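Skonik open day, 22 Apr 2018

Getting there

The Skonik building is at the far end of the Ngata estate, past the tyre place. The 25 bus stops outside the gate. Parking was in the field opposite and cost 3 pounds, paid in coins at a hut. I went in by the side door, signed the sheet and was given a paper map with the rooms numbered in a different order from the doors.

Ground floor

Most of the ground floor is the Skultero pottery side. They make plain white tableware for cafes and canteens – mugs, side plates, a soup bowl with a wide rim. The kiln room was open but roped off, so you looked in from the corridor. A board on the wall said the large kiln takes 300 mugs in one firing. Seconds were on sale by the stairs and had mostly gone by the time I came back down. I bought two bowls with a slight wobble.

Upstairs

Room 214 is long and bright, with white tables and very little on the walls. The items out on show were ordinary household and sports things. At one table it was a tennis ball, the usual bright yellow-green, and a small white mug lying on its side. The mug is a neat size, more for coffee than for tea, with a clean rim and a pale grey look to the inside. Against a white table it is quite easy to overlook, which the ball certainly isn't.

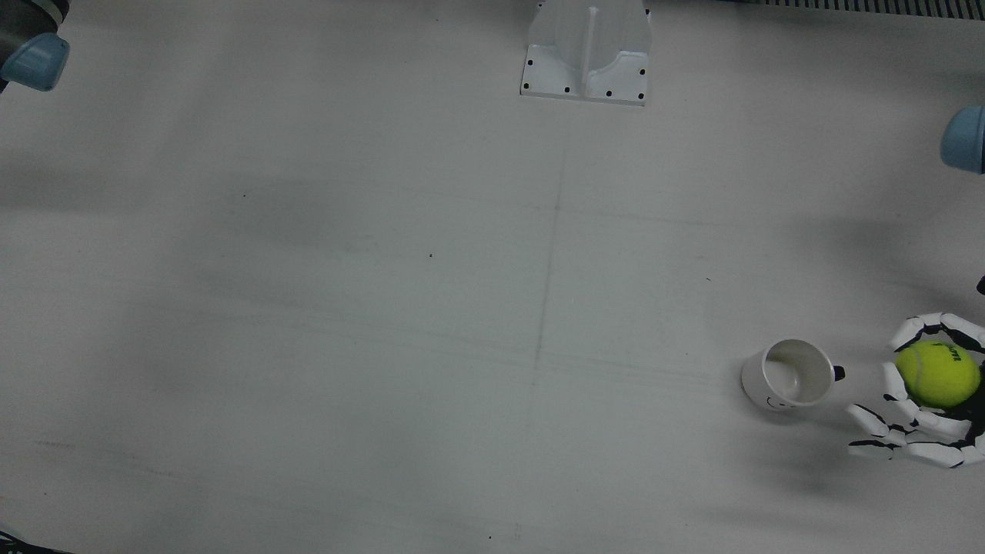 Food and facilities

The canteen is run by Tatov and was doing soup, rolls and a lemon cake. The soup was leek and potato and came in one of the wide-rimmed bowls, so you could try before you bought. Queue of ten minutes at midday, none at all by two. Toilets on both floors. The lift was working but slow.

Worth going?

Yes, if you like seeing how plain things are made. Allow two hours, or longer if you want the glazing talk, which I missed. Entry is free. They held it in March last year and the field was apparently a bog – take boots if it has rained.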